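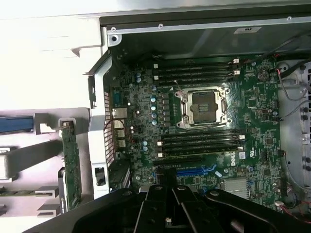 La galería de Trorna me había pedido grabados nuevos para la primavera, y yo en febrero no tenía ninguno. Llegaba temprano al taller, preparaba la tinta y me quedaba mirando la plancha limpia. Quería un centro vacío, pero un vacío que esperase algo, como el zócalo sin procesador en una placa verde, con su marco plateado y sus pequeños contactos dorados. Lo dibujé muchas veces. Siempre me salía una ventana, y de ventanas ya había vivido demasiado.

Mi madre había sido impresora en Brivanari. Decía que el papel recuerda la mano que lo moja. Yo nunca supe si era verdad o si lo decía para que me lavase las manos.

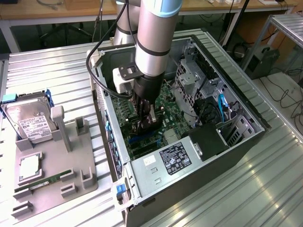
El segundo grabado empezó por el color. Llevaba años trabajando solamente en negro, y abrir un bote de azul me pareció una falta de respeto hacia alguien. Puse unas líneas azules sobre el fondo verde, seguidas, igual que las ranuras de expansión que cruzan la placa bajo la pinza. Tiré la primera prueba. Guardé la segunda debajo de la cama, y esa noche dormí mal.

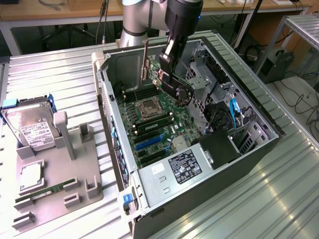
*La tarjeta gráfica, inclinada hacia las ranuras.*

La galerista vino sin avisar. Miró las pruebas en la cuerda y preguntó por el precio. Dije 1.345, porque era el número que tenía en la cabeza desde la factura del papel. Ella escribió 2.239 en su cuaderno y no me lo explicó.

—Faltan cinco —dijo.

—Faltan cinco —repetí, como si los tuviera ya.
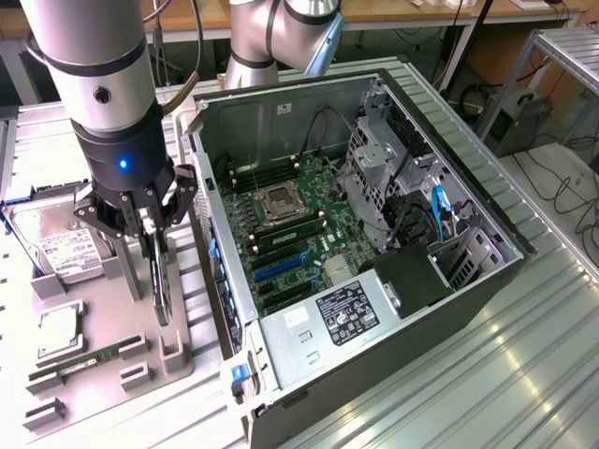 Cuando se fue, bajé la plancha grande del estante. Pesaba más que en invierno. La limpié con el trapo de mi madre, le di tinta azul hasta los bordes y giré el volante de la prensa muy despacio. Después levanté el papel por una esquina.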